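I spent most of January with the Varnen Bastness, a teleoperation kit that lets you drive a simulated gripper with a handheld controller and save what you did as a demo for training. My old setup was a keyboard and a lot of swearing, so I was easy to please!

Setup took me 29 minutes, most of it spent on the account page. After that you pick a room, calibrate your hand and off you go. The wrist view is what you'll be staring at, and I like it a lot. Both fingers stay in sight, so I always knew how wide open I was.

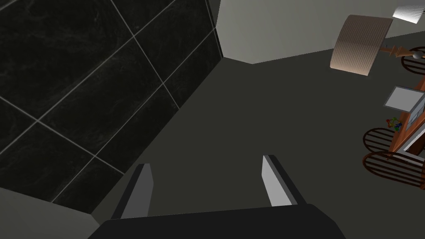 Wrist view in the tiled room, fingers open, copper-colored wheels over on the right.

Hand tracking is lovely for big, lazy moves and a little twitchy for small ones (turn the smoothing up to 55 and thank me later). The dark floor is my one gripe with this room. It's so plain that I kept misjudging how far I'd driven, and I ended up steering by the grout lines on the wall. A floor grid option would be great, Varnen!
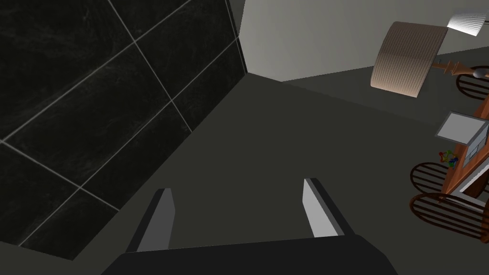
Saving and replaying demos

One button starts a take, another bins it, and replay is smooth. I've kept 665 takes so far and lost 2 to a crash. Would I buy it again? Yep.

Comments

Pushpa Bhatt: Does it work left-handed?

Lalit Chauhan: Yes, there's a switch under Controls. Took me ages to find.

Dilani Ranasinghe: Smoothing tip fixed my wobbly grasps, thanks!

Related
Dandine foot pedal review
Keyboard or controller for recording demos?
Cleaning up your replay folder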